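4.3 Falhas de preensão

Das 81 execuções simuladas, 20 falharam. Em 13 delas a mão esquerda desceu sobre a bola com a palma para baixo e o polegar fechou tarde — a bola rolou antes do contato dos demais dedos (Figura 3).
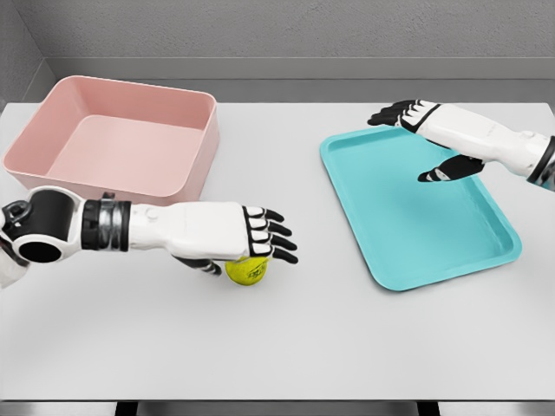

Figura 3. Mão esquerda sobre a bola de tênis; mão direita acima da bandeja.

Nas outras sete, o planejador Gurkach interrompeu o movimento por limite de torque no punho.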